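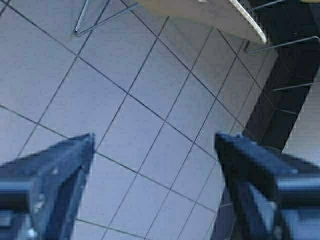

Sikcombe Home Repair Program
Progress report, second quarter of the grant

Prepared by Marcelle Moulin, program coordinator

1. Where the work stands

The program received 249 applications between opening and the end of March. We set out to repair 100 homes over the life of the grant, and 40 are now finished and signed off by the county inspector. Work is under way on another nine. The rest of the first group have been surveyed and are waiting on materials or on a crew.

Most of the finished homes are in the Maldonado neighborhood, where the houses are older and the owners applied early. Porch steps, gutters and water heaters make up most of the jobs. Three homes needed new subfloor in the bathroom before anything else could be done, and those ran over their estimates. We covered the extra from the contingency line.

2. Applications and eligibility

Proof of ownership is still the slowest part of intake. Many applicants live in a house that was left to them and never had the deed changed. The legal aid clinic in Sikcombe now sees our applicants two afternoons a month. Eleven households have cleared up their title this way and moved onto the repair list.

We dropped the requirement for a second utility bill in February. It was turning away people who share an account with a relative, and the auditor had no objection.

3. Contractors

Enari Plumbing and Heating has stayed on schedule and has agreed to hold its prices through the summer. Skarkurex, our roofing contractor, lost a crew lead over the winter and fell five weeks behind. We met with the owner in early March and moved four roofs to a smaller firm from the reserve list. Skarkurex has since finished the Alder Street job and begun the next one.

We would like a second electrician. The one we have is good but is booked well ahead, and two panel replacements have been put off twice.

4. Spending

Labor is slightly under budget. Materials are over, mainly lumber and roofing felt. The average cost of small safety repairs (grab bars, railings, smoke alarms, door hardware) was $583 per home, a little less than we allowed for. We ask permission to move the unspent part of the outreach line into materials. A revised budget sheet is attached.

The van needed a new alternator and two tires. This was paid from general funds and does not appear in the grant accounts.

5. What residents tell us

We phone each household a month after sign-off. Most calls are short. Complaints so far have been over cleanup, mostly nails and offcuts left in yards, and one gate that was hung to open the wrong way. The gate has been rehung. Contractors now sign a cleanup sheet before the final payment is released.

6. Next quarter

Finish the nine open jobs and start on the roofs while the weather is dry.
Sign an agreement with a second electrician.
Reopen applications for the east side of Sikcombe in June, if the materials transfer is approved.
Send letters to applicants on the waiting list with a realistic date for their survey.

The next report will include the inspector's summary and the full list of addresses by repair type, as requested at our last review.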